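Popup table display, bare wood or cloth? (first season vendor)
Board: Markets, Popups & Small Retail

kanusgoods
Posted 6/2/19

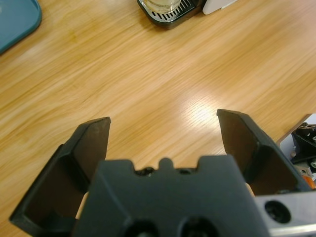

So I got into my first popup, a shared storefront called Puvura, and I have a corner spot from now through October. I sell small leather stuff, card holders and key loops mostly, under the name Kanus. I paid 220 for the month plus a cut of sales, and I'm already overthinking the display. The table has that light honey wood look with long streaks in the grain, some pale and some more amber, and I like it a lot. My problem is the overhead lights. They put a bright patch of glare on it and the grain goes almost white there. Do I throw a cloth over the whole thing or leave it bare and move stock around the shiny spot? My sister-in-law says cloth, my gut says bare.

threadbarebetty
Cloth!! Always cloth. You need somewhere to hide your boxes, your lunch, your bag, your extra bags. I did two seasons with a bare table and spent the whole time shoving bins behind my legs. Get one that goes to the floor on three sides and iron it the night before, because you will not have an outlet when you need one.

plullitar_candle
Gonna disagree with Betty, sorry. Leather on blond wood sells itself. I do candles (Plullitar, come say hi) and the weekend I took the cloth off I did 1,211 in sales, which was my best two days so far. Could've been the weather too, I guess. But people touch things more when they're sitting on wood — a cloth makes it feel like a church sale.

threadbarebetty
Hey, I have done very well at church sales.

plullitar_candle
Ha, fair enough. No offense to church sales.

mornin_market
What's the cut they're taking? I looked at that same storefront in the spring and they wanted 290 a month with no cut, and I passed. Sounds like they changed the deal. Get it in writing, including who pays the card fees. At my last place that was a big fight at the end of the season and I lost it.

kanusgoods
It's 15 percent on top of the rent, and no, I don't have anything about the card fees. I'll email them tonight. Thanks, I hadn't even thought of that.

oldbarnprints
For the glare, just ask if you can turn one of the track heads. Most of these places let you if you ask nicely and put it back. If they won't, stick a tray or a low riser on the bright spot and make that your featured item. I've had the same gray felt tray for years and it goes everywhere with me.

threadbarebetty
OK the tray is a good idea. A runner down the middle would do it too, and then everybody's happy. Still need somewhere for the lunch though.

mornin_market
Please don't do a runner with small leather goods. It bunches up every time somebody picks something up, and you'll be straightening it all day. I had one from Najjar, nice heavy linen, paid 34 for it, and I use it on my kitchen table now.

kanusgoods
Well, that's three of you with three answers, lol. I think I'm going bare with a tray, plus a crate underneath with a lid for Betty's lunch problem. Next thing is price tags. Do you tag every piece or do one little sign per style? I hate punching holes in tags, but I also hate when I have to ask somebody the price, so I'm kind of stuck.

plullitar_candle
Tag every piece. In a shared shop you won't be there half the time, and whoever is on the register won't know a card holder from a coin pouch. Put your name on the back with the style number.

oldbarnprints
Yep, every piece. String tags, and write them in pencil so you can change your mind.

threadbarebetty
Pen. Pencil rubs off by the second weekend.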